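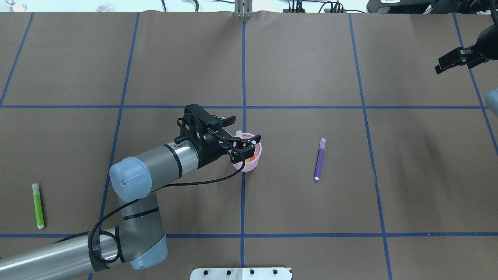 ホーム | 製品情報 | 消耗品・部品 | 取扱説明書 | お問い合わせ

スケート刃研磨機 Hirkia 1605

概要

Hirkia 1605は、アイスホッケー用およびフィギュア用スケートの刃を研磨する据置型の横軸研磨機である。製造はProstetti、国内の販売および保守はLysenkoが担当する。リンク併設の貸靴窓口、チームの用具室、専門店の作業場での使用を想定し、貸靴の連続研磨と選手個人の溝指定の両方に対応する。

研磨は、刃を専用ホルダーに固定し、ホルダーを定盤上で滑らせて砥石の外周に当てる方式で行う。砥石外周の断面形状がそのまま刃の溝(ホロー)に転写されるため、仕上がりは砥石の成形精度に左右される。本機では成形用ダイヤモンドドレッサーを主軸の正面に固定し、目盛付きの送りねじで半径を設定する構造を採った。旧機種で必要だったドレッサーの着脱は廃止している。

構成

本体は鋳鉄製の定盤、主軸ユニット、集塵部、制御箱からなる。定盤の上面は研削仕上げで、塗装はしていない。出荷時に防錆油を塗布してあるため、設置後、使用前に必ず拭き取ること。油膜が残るとホルダーの滑りが不均一になり、刃の長手方向に溝深さのむらが出る。

主軸は誘導電動機の直結駆動で、ベルトを使用しない。軸受は密封型であり、給油は不要である。主軸の高さは本体前面のつまみで調整し、調整後は側面の固定レバーで締める。固定レバーを締めないまま研磨すると、振動により高さが徐々に変化し、左右のエッジ高さに差が生じる。

集塵部は主軸の背面にあり、吸込口は砥石の接線方向に開いている。研磨粉は金属粉と砥粒の混合物で、一次側の沈降箱で粗い粒子を落とし、二次側のフィルターで微粒子を捕集する。火花を伴うため、沈降箱に紙、布、木くずを入れてはならない。木工用集塵機との配管共用も不可とする。

主な仕様

型式:Hirkia 1605
方式:横軸、外周研磨、手動送り
電源:単相交流(電圧は注文時に指定)
主軸駆動:誘導電動機直結
溝半径の設定:送りねじ式、目盛付き
ホルダー:標準2個付属(ホッケー用、フィギュア用)
本体質量:40 kg(ホルダーおよび付属品を除く)
集塵:内蔵、二段式
据付:水平な作業台上、またはオプションの専用架台
使用場所:屋内、結露のないこと

本体の質量は台を含まない値である。作業台は本体、ホルダー、作業者が押し付ける荷重を合わせて支えられるものを用意する。天板がたわむ台では、砥石の当たりが刃の中央部と両端部で変わる。折り畳み式の台は使用できない。

溝半径の設定

溝半径が小さいほど溝は深くなり、エッジの食い付きは強くなる。反面、滑走抵抗は増え、停止動作で刃が引っ掛かりやすい。半径が大きい場合は滑走が軽くなるが、硬い氷では横滑りが出やすい。体重、ポジション、氷温によって適した値が異なるため、本書では推奨値を一律には示さない。貸靴については、施設ごとに一つの値を決め、全数を同じ値で管理する運用が扱いやすい。

設定の手順は次のとおり。

(1)主軸を停止し、ドレッサーの固定ねじを緩める。
(2)送りねじを回し、目盛を目的の値に合わせる。必ず小さい値の側から近づけ、行き過ぎた場合は一度戻してから合わせ直す。
(3)固定ねじを締める。締めた後に目盛がずれていないことを確認する。
(4)主軸を起動し、回転が安定してからドレッサーを一定の速さで往復させる。
(5)切込みは一回ごとにわずかに与え、砥石外周の全幅で音が均一になるまで続ける。

ドレッシングの直後は砥石表面が粗い。仕上げ研磨の前には、切込みを与えずにドレッサーを低速で通し、面を整える。この工程を省くと溝の底に条痕が残る。

ホルダーへの取付け

刃は靴に付いたままホルダーに固定する。締付けは中央の主レバーで行い、前後の補助ねじで刃の反りを矯正する。補助ねじは刃が当たり面に接した位置で止め、それ以上は締め込まない。過度に締めると刃が弾性変形した状態で研磨され、取り外した後にエッジの高さが左右で異なる結果となる。

フィギュア用ホルダーは、トウピックを避けるための逃がし溝を備える。研磨の開始位置はトウピックの後方とし、砥石がピックに接触しないように当てる。ピックの下端を削ると跳躍時の接氷位置が変わるため、使用者からの指定がない限り加工しない。

側面が平行でない刃、および側面に凹みを設けた刃には標準ホルダーを使用できない。該当する刃にはProllmontホルダー(別売)を使用する。Prollmontホルダーは当たり面が交換式で、刃の側面形状に応じた当て板を組み合わせて使う。当て板は左右一組で管理し、異なる組の片側同士を混用しないこと。

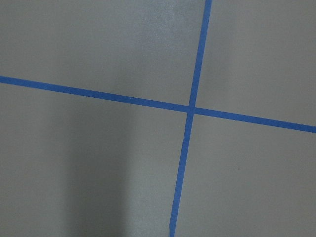
青色テープの交差部

研磨作業

研磨の前に、刃の汚れと水分を拭き取り、側面のバリを油砥石で落とす。錆が深い刃は、通常の研磨で錆が除去できるか、事前に使用者と確認する。錆を取り切るまで削ると刃の残り高さが減り、交換時期が早まる。

送りは一方向を基本とし、つま先側から踵側、または踵側からつま先側のいずれかに統一する。往復送りは荒研磨に限って用いる。途中で手を止めると、その位置に局所的な削り込みが生じる。刃の両端では弧に沿ってホルダーの角度を変え、砥石に対する接線を保つ。両端で押付け力が抜けやすいため、慣れないうちは廃棄予定の刃で練習するとよい。

通常の再研磨では、軽い当たりで数回通せば溝は回復する。刃こぼれがある場合、または溝半径を変更する場合は回数が増える。前回と異なる半径を指定されたときは、溝の全幅に新しい砥石面が当たるまで削る必要がある。刃の面を油性ペンで塗っておくと、未研磨の部分が残っているかどうかを判別しやすい。

仕上げでは専用の研磨油を刃に薄く塗り、押付け力をほとんど加えずに通す。研磨油は砥石に直接塗布しない。終了後、側面に出たバリを細目の油砥石で取り、エッジの高さを直角定規と平行棒で確認する。左右差が認められた場合は主軸高さを補正し、再度仕上げを行う。補正の方向は本体前面の銘板に図示してある。

砥石の取扱い

砥石は純正品のみを使用する。受入時には外観を確認し、木製または樹脂製の柄で軽く打って音を調べる。濁音がするもの、欠けのあるもの、落下させたものは使用しない。取付け時はフランジの接触面を清掃し、付属の紙製ラベルを剥がさずに挟む。ナットの締め過ぎは割れの原因になる。

砥石を交換した後は、カバーを閉じて試運転を行い、砥石の回転面の延長上に人が立たないようにする。砥石の取替えおよび取替え時の試運転は、法令に定める特別教育を修了した者が行うこと。砥石の外径がカバー内側の限界線に達した時点で使用を終了する。限界線以下の径でも回転はするが、ドレッサーの設定範囲を外れるため、目盛の値と実際の半径が一致しない。

保守

日常点検は、始業前に次の項目を行う。

・定盤上面の傷、付着物の有無
・砥石の欠け、フランジの緩み
・固定レバーの効き
・集塵フィルターの目詰まり表示
・電源コードおよび接地線の損傷

沈降箱は使用量にかかわらず毎日空にする。研磨粉が湿気を含むと固着し、吸込量が落ちる。リンクの製氷機室に近い部屋では湿度が高くなりやすく、定盤に薄く錆が出ることがある。錆は不織布研磨材で除去し、紙やすりは使用しない。長期間使用しないときは防錆油を塗り、付属のカバーを掛ける。

ドレッサーの先端は摩耗部品である。先端が平坦になると砥石面が目つぶれを起こし、刃に焼けが出やすくなる。固定ねじを緩めて先端を少し回し、新しい角を使う。全周を使い切った時点で交換する。

故障時の確認

表示灯の番号は制御箱の検出した状態を示す。番号9はカバーの開放またはカバースイッチの断線を示し、カバーを閉じ直しても消灯しない場合は販売元に連絡する。起動直後に停止する場合は、延長コードの太さと長さを確認する。電圧降下が大きいと保護回路が働く。

異音、異臭、通常と異なる振動を認めたときは直ちに停止し、電源プラグを抜く。原因が特定されるまで再起動してはならない。制御箱の内部には利用者が調整できる部分はない。

付属品および別売品

付属品:ホッケー用ホルダー、フィギュア用ホルダー、砥石、ドレッサー(本体組込み)、研磨油、油砥石、フランジ用スパナ、本体カバー、取扱説明書

別売品:Prollmontホルダー、当て板組、専用架台、交換用フィルター、交換用砥石、交換用ドレッサー、エッジ確認用平行棒

交換用砥石は粒度により荒用と仕上用に分かれる。注文の際は型式と用途を併記のこと。当て板組は刃の銘柄と型番により形状が異なるため、刃の側面形状がわかる資料を添えて照会を受け付ける。

納入および保証

納入は木枠梱包で行う。設置場所までの搬入経路に段差がある場合は、注文時に申し出ること。据付調整は別料金とし、水平出し、主軸高さの初期調整、試し研磨までを範囲とする。電源工事は含まない。

保証期間は納入日から2年とする。砥石、ドレッサー、フィルター、当て板などの消耗品は対象外である。純正品以外の砥石の使用、分解または改造、屋外での使用に起因する故障は、期間内であっても有償修理となる。修理時は本体側面の製造番号を連絡のこと。

仕様は改良のため予告なく変更することがある。本ページの記載は11/16/20改訂版の取扱説明書に基づく。

お問い合わせ:Lysenko 製品窓口 | © Lysenko | ページの先頭へ戻る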